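Workshop member describes a home arm project, from simulation to bench

Valentini Shared Workshop, Members' Projects
2023-07-05

The Valentini Shared Workshop provides bench space, storage and tools to people building equipment in their own time. As part of its review of members' projects, the workshop spoke to the builder of Mederau, a tabletop robot arm intended to pick up small blocks and set them down inside a marked square. The member, a bookkeeper by profession, asked to be identified only by the name of the project.

Work on Mederau began in January, at a kitchen table. The first version was driven entirely by hand, one joint at a time, and it did not last long.

"I had it reach across the table for a block and it went straight down instead," the builder recalled. "It broke a bracket and left a dent in the tabletop. I ordered another bracket and did the same thing again the following weekend."

After the second bracket, the project moved to a simulator. The builder uses Zorkel, a small program maintained by another member of the workshop, and runs it on a secondhand desktop computer kept under the bench. Every new motion is now tried there before the real arm is switched on.

Setting up the simulated room took longer than expected. The builder wanted a table, a floor and walls in place before any motion was attempted, and spent several evenings on shadows alone.

"People ask why I gave it a rug and a chair," the builder said. "I was going to add a camera later, and I did not want it to learn from a blank gray room. A real room has colors in it. Mine has a rug, so the other one has a rug."

The task itself has changed little. Small gray blocks are placed on the table, and the arm is expected to bring them to the area outlined in yellow. 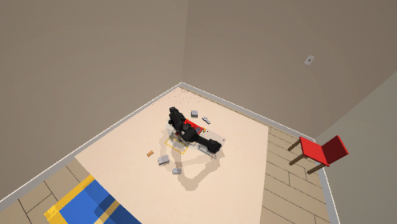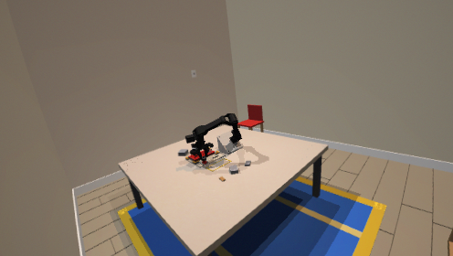 The Mederau arm in the simulated room, seen from two sides.

The hardest part, according to the builder, has been the approach to a block. An arm that comes in too low pushes the block away, and one that comes in too high closes on nothing. The current program uses 6 separate steps for a single pick, and the builder would like to bring that number down.

"I am a slow programmer and I write everything out in full," the builder said. "Someone here looked at it and told me half of the steps could be one step. That is probably true. I have not had the courage to take them out yet."

Records of the trials are kept in a paper notebook. By the end of spring it listed 2042 simulated picks, including a long run of failures caused by a block that had been entered with the wrong weight. The builder spent most of a week adjusting the grip before finding the mistake.

Moving from the simulator to the bench has been gradual. The physical arm is held to a low speed, and the workshop requires a stop button within reach whenever a motor is powered. The builder had an additional cut-off switch fitted and described it as the best purchase of the project. The total cost so far is roughly 800 dollars, most of it spent on motors and a replacement power supply.

Differences between the two arms remain. The real joints have a small amount of play, particularly at the elbow, and the simulated ones have none. A motion that ends neatly on the screen can end a finger's width away on the bench.

"I used to blame the simulator for that," the builder said. "Then I put a ruler against the elbow and watched it move. So now I am rebuilding the elbow - again."

The new joint will use bearings supplied by Prevovau, a parts shop that offers a discount to members. Once it is installed, the builder plans to repeat the same picks on the bench and write the results beside the simulated ones in the notebook. The camera has been put off until that work is finished.

Members who wish to try Zorkel may ask for a copy at the front desk. The Mederau arm is kept on bench 3 and should not be powered on unless its builder is present.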